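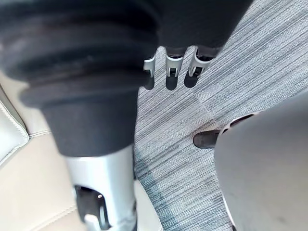
The striped carpet, greys with a bit of blue-grey and off-white.

Posted 2026-07-02

I'd been asked to take my shoes off before I was properly through the door, so the first thing I can tell you about this room is what the carpet feels like. It's flat and tight, with a faint ridge to it, and I spent the whole interview rubbing my heel along the stripes like a child. My host noticed. "Everyone does that," she said. "My sister does it and then tells me it's an office carpet."

She would rather I kept her name out of it (she teaches, and her pupils look everything up), but she was happy to talk about the room for as long as I liked, and I stayed well past the second pot of tea. I'd written to her after she sent in a long letter answering my piece on wool rugs. She disagreed with nearly all of it. I had said a plain carpet makes a small room feel calmer, and she'd written back two sides of paper on why a plain carpet is a punishment.

"You had obviously never lived with one and a vacuum cleaner," she said, pouring. "A plain one shows every footprint. You do it, you look at it, somebody goes to fetch their glasses and it's ruined. I had a beige one for years and I could tell you who'd been to the window."

So when the beige went, she wanted stripes, and she wanted grey. The pattern is called Cevero and it came from Brurna, a shop I'd never heard of, though I gather everybody on her side of town has been in there at least once to argue about underlay. She brought samples home in April and left them on the floor until the rest of the household begged her to choose.

"There was a green one that I loved in the shop. I got it back here and it looked like a billiard table with the flu. The grey one just lay there behaving itself. I kept forgetting it was a sample."

I asked whether grey wasn't a bit safe. She gave me a look.

"Get down and look at it properly. It isn't one grey. There's pale and there's middling, and then a blue that you only get when the light's right, and the off-white that stops it going gloomy. If you drop a bit of thread on that you'll never see it again, which I call a good carpet. My sister calls it a health hazard."

I did get down, tea in hand, and I have to say she's right! From a chair you'd call it grey and leave it there. With your nose near it, it's all thin streaks. I had a whole paragraph ready about grey being over, and I've binned it.

The bill was another matter. With the fitting, and the door that had to be taken off and trimmed, it came to £1741, and she told me the figure very quickly, as if that made it smaller. "I put off the curtains to pay for it. I don't regret that. You don't walk on curtains."

We moved on to furniture, or the lack of it. She's had a big clear-out, and she's one of those people who gets more cheerful the more she gives away. There used to be a coffee table, a long heavy thing with a shelf underneath that filled up with catalogues and chargers. It went to a neighbour in exchange for help with a gutter.

"A coffee table is a shelf for bruising your shins on," she said. "I wanted something I could put a cup on and walk round. Round being the point. I haven't any hips to spare."

What she got was a small round side table, and she found it at Verkard on the last day of a sale, marked down to £70. She had gone in for a lampshade. She carried the table to the bus stop in her arms, base first, and a man at the stop asked her if it was a drum. (She did not get the lampshade. There is still no lampshade, and I'd ask you not to write in to her about it.) 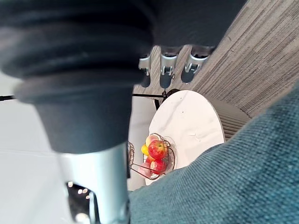
"I liked the leg," she said, when I asked what had made her pick it up. "If you can call it a leg. I'm fed up with tables on spindly little sticks, they look as if they're about to run off. That one's a proper column with ribs all the way up it, and it's grey, so it gets on with the floor."

I wondered about the white top, though. I've got a white table at home and I've come to dread it. I wipe it more often than I wipe the cooker.

"Oh, it marks," she said, quite untroubled. "Of course it marks. I gave up chasing them in the first month. If a table's got a few marks on it people put their cups down without asking you for a coaster, and I hate being asked for a coaster. I never know where they are."

Her one rule for the table is that the fruit lives on it. The basket is older than everything else we talked about. It's wire, all loops and curls, and it was on her parents' sideboard when she was small, where it held nothing except rubber bands and a spare key. She says she asked for it for 30 years before her mother would let it go, and when it was finally handed over the rubber bands were still in it.

"I know it's a bit fussy for this room. You're going to write that it's fussy."

I wasn't going to! I was going to write that a room with a striped floor and a ribbed table could do with something a bit silly in it, and that I'd have been sorry to find a plain white bowl. She seemed pleased with that and offered me an apple.

"And fruit keeps better in wire, I'm convinced of it," she went on. "In a bowl the bottom one goes soft and you don't find out until you pick it up. In that, you can see the lot. The apples get eaten, that's never a problem. The lemon's mine, for the tea. I can't be doing with a kitchen expedition every time I want a slice of lemon."

I asked if she'd ever thought of keeping the fruit in the kitchen like other people.

"It was in the kitchen. It was next to the bread bin and it was invisible. We threw away more pears than I care to remember. I moved the basket in here and within a week I had to buy apples again. People eat what's by their elbow. If I put a cabbage there they'd probably eat that."

We went back and forth for a while over what the room still needs. I said a rug on top, which got a very short answer. She said a second side table, same again, so there'd be 2 and nobody would have to stretch. Verkard have stopped selling that one, sadly, and she's watching the second-hand pages for another. She's also got her eye on a chair in a range called Takeda, but it comes in mustard or in nothing, and she has tried holding a mustard cardigan against the carpet in the morning and again at teatime without coming to any decision.

"Ask me in the autumn," she said. "I might have been brave by then. Or I'll have bought the green one and have to move house."

Before I left I asked what she'd tell somebody who was starting on a room from nothing, and she thought about it while she looked for my other shoe.

"Do the floor first. I did everything in the wrong order for twenty years, I bought cushions and then a sofa to go with the cushions. Start with the floor and live on it a bit. Eat your tea on it if you have to. And take the samples home, and don't let the shop have them back until they ring you."

Brurna did ring her, by the way, more than once. She still has the green one. It's under the cat's dish.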